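Oltivum Desk Thesaurus, Third Edition
Reference > Word Books > Synonyms and Usage

Hardcover, 775 pages
Publisher: Henine
Compiled by Lertchai Duangkaew
In stock, ships in 3 working days

We sell a lot of word books and we don't love all of them. Most thesauruses are sold on the size of the list. You look up "quick" and get forty words in a gray block, and the cover tells you this will make you a better writer. We doubt it. A person who doesn't already know the difference between "hasty" and "brisk" is no safer with both of them printed side by side.

The Oltivum makes some of the same claims. The jacket says it will "unlock your vocabulary," whatever that means. We kept it in the store for a few months before deciding if it deserved a page, and the answer is a careful yes, with complaints.

What it does differently

Entries are short. The main word is followed by a small group of close matches, and each match gets a line on how it is used. Under "stew" you find the cooking sense first, then the worrying sense, then the old noun for a state of upset, each with its own sample sentence. The sentences sound like things people might say, for the most part. A few were plainly written by someone in a hurry. The one for "simmer" has a man simmering at a bus stop, and we had to read it twice.

Old and regional words are marked. This matters more than it sounds. Cheaper books will hand you "wroth" as a swap for "angry" with no warning at all, and then you have wroth in your cover letter.

Opposites are listed only where there is a real one. We like that. The Burnia Pocket Thesaurus, which we also carry, gives an opposite for "kitchen."

What the publisher says, and what we think

"The most complete desk thesaurus available." It isn't. The Pavliuk Word Finder has more main entries, and it costs less in paperback. It also has print so small that two customers brought it back.

"Fully revised for the third edition." Partly. We put it next to the second edition and read through the letters B and M. B has been redone with care. M looks close to untouched, apart from some new computer words that will be stale before the binding goes.

"Ideal for all ages." We'd say high school and up. The usage lines assume you know what a transitive verb is, and the guide at the front doesn't explain it.

Inside the book

Front guide to the symbols, four pages, too brief
Main A to Z section
478 usage notes in shaded panels
Index of phrases, which ought to be longer
Ribbon marker, thin, frays at the end

The panels are the best reason to buy it. The note on "begin," "start" and "commence" takes half a page and settles the matter. The note on "big" and "large" admits that there is no rule for some of it, and we trust the rest more for that.

Sorting words at home

Teachers ask us about the word card set Henine sells to go with the book. Save your money. Write the words on slips of stiff paper and sort them by meaning into anything with sections. Start with one main word and its matches, and argue over which slip goes where. The arguing is the useful part, and the cards don't do it for you. 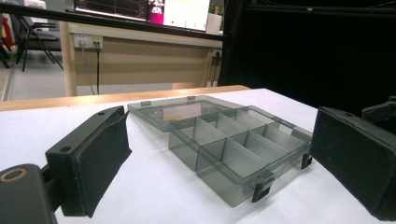 Binding and paper

Sewn, lies flat after the first week or so. The paper is thin but takes pencil well. Ink shows through, so don't. The jacket tears at the corners and we suggest taking it off.

Who should skip it

Crossword solvers want a long list sorted by letter count, and this has neither. If you mostly look words up on a phone and are happy doing so, a heavy book won't change your habits, whatever the jacket says.

Returns

Unmarked copies can come back for a full refund. The fourth edition was promised for April. We'll believe it when the boxes arrive – and we'll put both editions side by side again before we tell anyone to trade up.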